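March 10, 2020

Auxiliary battery is in. Charge circuit is finished up to the isolator and the rear run is still open.

Trip meter reads 1686, all of it since the rear springs went in. Went over the spring hardware first while the truck was cold and level. Driver side U-bolt nuts took about a quarter turn to get back to spec. Passenger side took none. Marked all of them with paint pen. The shackle bushings have stopped squeaking, so the grease is staying put for now. Rear axle weighed 2130 pounds at the scrap yard scale with the drawers in and the fridge out. I want that number again after the second battery and the water are aboard, before I decide whether the overload leaf comes out.

Battery tray: the Gornex tray is cut for the other fender, the one with the washer bottle, and the instructions have it pictured that way throughout. Mine has the coolant bottle there. Moved the bottle forward on a bracket bent from flat bar. Two of the four tray holes lined up with factory weld nuts. The other two had to be drilled through the inner fender and backed with a plate. Deburred the holes, primer, topcoat, left it overnight. The hose from the bottle to the radiator neck is now a little long and has a lazy bend in it. Will shorten it at the next coolant change.

The hold-down bar that came with the tray sits on the case edge on one side and on the vent caps on the other. Not acceptable on a washboard road. Cut the bar and welded in an offset so it bears on the case only. Rubber strip under it. The J-bolts are long enough, barely. Full nut engagement plus one thread.

Cable: red run goes from the starting battery, through the 200 amp fuse, along the firewall, into the isolator, then a second fuse at the auxiliary. Hauke Ruppert says the second fuse is a waste of money because the cable from isolator to battery is short. It has a battery at both ends, so either end can feed a short. Fuse stays. He did lend me the hydraulic crimper, and the lugs came out well. Sectioned one test crimp with a hacksaw and there were no visible gaps between strands. Adhesive heat shrink on every lug, split loom over everything, rubber-lined clamps along the firewall. One clamp shares a stud with the brake line bracket and I don't like it. Move it.

Ground goes to the block, same as the factory ground, plus a short strap to the fender. Scraped to bare metal, star washer, grease over the top.

Isolator: mounted vertically, terminals down. Screws take a 5 mm hex and the heads are soft. Rounded one already. Replaced all of them with stainless from the bin. The sense wire is tied to ignition for now. With the engine running, the relay pulled in after a short delay and the auxiliary came up to charging voltage. Engine off, it held for a while and then dropped out. That's what the sheet says it should do. Voltage drop from alternator stud to auxiliary positive was low enough that I'm not going up a cable size.

Not tested: winch load. The winch stays on the starting battery. I know the argument for putting it on both and linking them from the dash. I don't want the fridge battery flattened by a long pull, and I don't want another switch.

Aníbal Valderrama stopped by about the Troro trip. He has the route as two long days with the ford at the end of the first. I asked for the ford in the morning. He is going to look at the gauge upstream and decide in May. He is still running the Skerkis bumper with the open-ended winch mount and still has the cracked weld at the left frame horn. Told him again that it needs a gusset, and that the crack needs a stop hole drilled before anybody puts a bead over it. He says it has not grown. There is no paint mark at the end of it, so he has no way to know.

Ordered from Cavalcanti: rear cable run, breaker for the fridge circuit, two bulkhead grommets, a bag of lugs in the smaller size. They were out of the gray loom, so it will be black in the back and gray in the front. 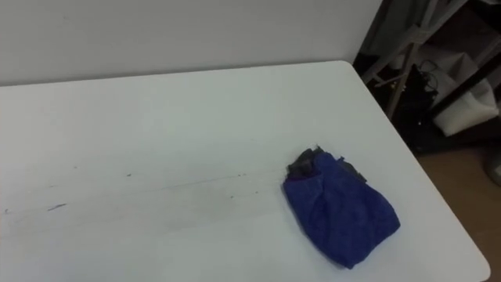
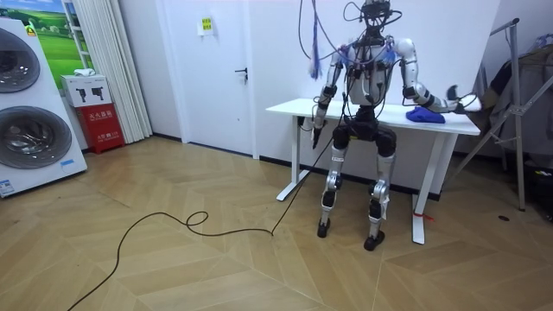
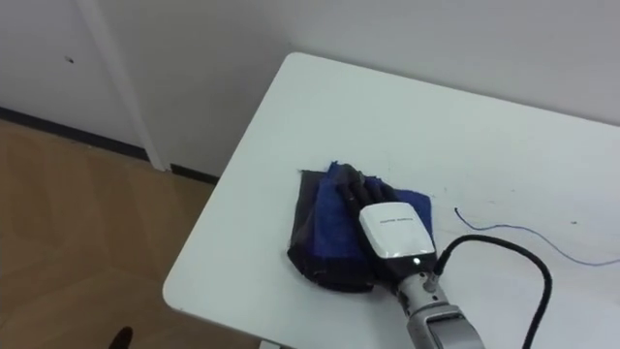 Rear run routing, as decided tonight. Down the inside of the frame rail on the driver side, opposite the exhaust. Up through the existing plug behind the rear seat, which is a larger hole than the grommet wants, so a plate goes over it first. Slack loop at the body mount to allow for body movement. No cable ties on the brake hard line. The breaker goes at the battery end, where I can reach it with the hood open.

Fridge socket: the factory accessory socket in the cargo area is on thin wire and shows it. With the fridge compressor starting, the display dips and the low-voltage cutoff trips early, even with the engine running. Replacing it with a screw-in plug of the locking type. The old wire gets capped and left in place for the cargo light.

Also noted while under the truck: the rear diff breather hose has come off its barb and was hanging by the axle tube. No idea how long. Pulled the fill plug and the oil on my finger was clear, no milkiness. Hose back on with a clamp this time. The front one is fine. Extend both up to the firewall before the ford, whichever day it ends up on.

To do:

- move firewall clamp off the brake bracket stud
- recheck U-bolt nuts against the paint marks
- second coat on the fender backing plate
- label both fuses
- return the crimper to Hauke, with the dies
- weigh rear axle again, water tank full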